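Workshop notebook, vehicle shipping prep
12 Sep 2018

Continuing from the tie-down notes. Subject today is how we get cars ready for the open trailer run from Motden to Perstead, and why the condition reports keep coming back with disputes.

Background

Since June we have sent 46 cars on the Perstead run. Of those, five came back with a damage claim. Four of the five were for marks the customer says were not there at pickup, and in three of those our own pickup report was too thin to settle it either way. Kolum (the carrier) has been fair so far but they have started asking for better paperwork before they will talk about a claim. I went through all five reports this morning and wrote down what was missing.

What was missing

Roof never checked on two of them. Both were tall vans and I doubt anyone got the step out.
Lower edge of the front bumper not recorded on any of the five. Two of the claims are for scrapes in exactly that spot.
Odometer reading left blank on one, filled in with a different pen on another.
No note of whether the car was clean or dirty when inspected. A dirty car hides scratches, and the driver at the other end inspects it after rain has rinsed half of it off.
Fuel level written as "ok". Should be a fraction.

Trial of the new sheet

Tried the draft sheet on the gray hatchback in bay two and then on the pickup going out Friday. The hatchback took 30 minutes, mostly walking back and forth to find the right box. The order on the sheet goes front, rear, left, right, roof, which means crossing the car twice. Changed it to go clockwise from the driver's door and did the pickup that way. Much quicker, even with the bed to look at. Did not time it properly, was called to the phone in the middle.

Box sizes are still wrong. The panel boxes are big enough for a word or two and the wheel boxes are huge. Swap them. Also need a line for aftermarket parts, as the pickup has a rack that adds height and the only place to write it was in the margin.

Height matters more than I had been giving it credit for. The Boonchu trailer has the lower upper deck and anything with a rack has to go at the back or on the bottom. Dispatch needs that number before they build the load, so it should go at the top of the sheet with the make and model, well away from the damage boxes.

Loose items

Customers keep leaving things in the cars. Kolum's terms say nothing in the cabin except the spare, the jack and the child seats, and anything else travels at the owner's risk. In practice people forget. Last two weeks: phone mounts, toll tags, a box of books, sunglasses. Toll tags are the worst of these as they go on charging while the car is on the trailer.

Agreed with the office that we will empty the cabin and the glove box at check-in, write the contents on the back of the sheet, and have the customer sign next to the list. Small things go in one bag per car, tagged with the job number, and stay in the office until the customer collects them or pays for postage. Registration papers stay in the car.
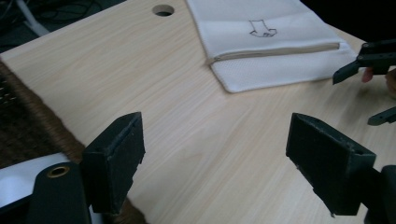

Batteries and fluids

Two cars arrived at Perstead flat last month. One had been left with a dash camera plugged in, the other was just an old battery. Going to put the tester on every car at check-in from now on. If it fails we call the customer before loading, and if they want it to go anyway it is booked as non-running and priced that way. The winch surcharge is 51 dollars on the current rate card, so they should hear about it from us before the driver tells them.

Quarter tank of fuel or less. The pickup was nearly full. Customer told, said he would run it down before Friday.

Drips: put cardboard under overnight if the car is here before 4 pm, look in the morning. If there is a leak, car goes on the bottom deck. The old rule was to refuse it, but that cost us two bookings in June.

To do

Redraw the sheet with the clockwise order, height at the top, smaller wheel boxes.
Print on the two-part paper. The driver keeps one, we keep one.
Ask Kolum if their drivers will sign our form or only their own.
Find the other step for bay one.
Order bags and string tags, also more paint pens.
Check the charger lead, the clamp on the red side is loose.
Send the Motden yard a copy once the sheet has been through a full week here.

Still waiting on the answer for the van claim. Photos were sent Monday, and the file is in the second drawer with the pickup report clipped to the front.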